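Table Sorting, Set 3 – Small Items and Storage
March 2020

The set covers a club table between uses: games, audio and the containers they go back into. The table is screened on three sides with plain panels and dressed with a washable cover. Items are logged by type, then by where they are stored.
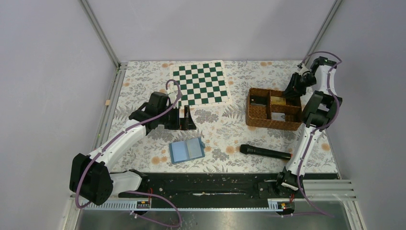 Babak Heydari wrote in to ask whether roll-up boards should be stored flat, as his had kept a curl after a winter in the tube. Flat is better. If shelf depth is under 40 cm, roll the board loosely with the printed side out and leave it under a light weight overnight before play.

Chess mat, green and white squares, no pieces set out. The pieces are logged separately under Games, entry 71.

Woven basket, three compartments. The tall one suits upright items; the other two take small flat ones.

Handheld microphone, black, and a blue case, open. Microphones go back on the audio shelf – entry 79 – and cases are closed before stacking.

Floral cloth, grey leaves with pale orange flowers. Shake out, fold in four, top shelf.

Listing by Cúc Nghiêm.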